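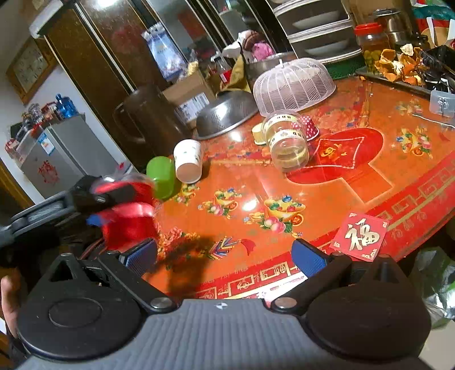 **Colored cotton tablecloth bleeds in the wash — can the dye be set at home?**

I have a cotton tablecloth, mostly dark red, bought from a Diekmann outlet. First wash was at 60 °C with two white napkins. The napkins came out pink. Second wash was cold, cloth by itself, and the rinse water was still colored. The care label says "wash separately" and gives no temperature.

I have read that vinegar or salt will fix the color. I would like to know if either works on cotton, and how much to use. The cloth weighs 808 g dry, if that matters for quantities. I also want to save the napkins if possible. They are plain white cotton with no print.

Posted by isari_linen, 6 October 2025

---

**millrace_k**

Neither works on finished cotton. Vinegar is used when dyeing wool, silk and nylon with acid dyes. Commercial cotton is usually colored with reactive or direct dyes, and acid does nothing useful for those. Salt helps push dye onto the fiber in the dye bath. It does not bond dye that is already there.

What you are seeing is probably one of two things:

- **Unfixed reactive dye.** The factory skipped the final hot rinses. Loose dye sits in the fiber and comes out until it is gone. The color that remains is permanent.
- **Direct dye.** This is held weakly and will keep bleeding, more so in hot water.

To find out which, wash the cloth alone, hot, three times with a normal dose of detergent. Soak a corner in a white bowl after each wash for the same length of time and compare the water. If it gets clearly paler each time, keep going until it runs clear. If there is no change after the third wash, assume direct dye. Stop there, wash cold from then on, and consider a cationic dye fixative. Dose by the dry weight of the fabric, as printed on the bottle — the percentages differ between products.

Check for shrinkage first. You already ran it at 60, so most of that has likely happened.

Do not put the napkins in the dryer. Soak them overnight in oxygen bleach, in water as hot as the label allows, then rinse and repeat if they are still pink. Chlorine bleach is faster but weakens cotton.

---

**Priltville_Pete**

My mother always used a cup of vinegar and her reds never ran. Worth a try, it's cheap.

---

**zelledau**

Agree with the first reply. Two additions.

Color catcher sheets trap loose dye in the water. They do not stop the cloth from bleeding, but they are useful for the first mixed load after it seems clean.

Also, don't leave the cloth sitting wet in the drum or folded in a basket. If it has a pattern, loose red will move into the lighter areas, and that is harder to remove than the pink on your napkins. Hang it flat over two lines as soon as the spin ends.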